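Log the planner's rejects
Mircea Nistor

Most bimanual manipulation stacks I have reviewed log what the arms did. Very few log what the planner considered and threw away. I think this is backwards, and it costs teams more time than any shortage of demonstrations.

Take our own stack. The task layer, Prustura, asks the motion planner for candidate trajectories and takes the cheapest one that clears the collision check. We used to keep the winner and discard the rest. When a grasp went wrong, we had joint states at 200 Hz and no way to tell whether perception had offered a bad pose or the cost function had picked a bad path from good options.

In September we began writing every candidate to disc, with its cost terms and reason for rejection. One batch held 3,579 rejected paths. Sorting them by reason took an afternoon and pointed straight at an inflated collision margin on the left wrist. No retraining was needed.
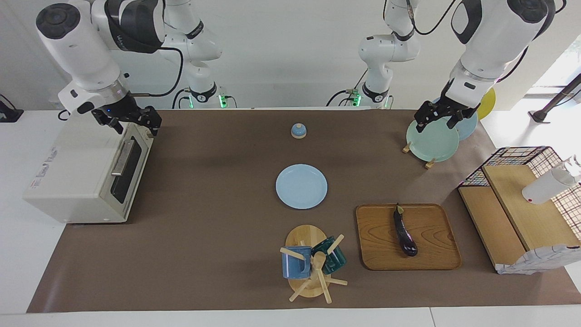

Left gripper on the rim of the upright mint-green plate, right gripper above the toaster oven.

Storage is the usual objection. It is a weak one — a candidate is a short list of waypoints, and we cap the log at 400 per request. The stronger objection is schema drift, and there I have no tidy answer. We version the cost terms by hand and sometimes forget.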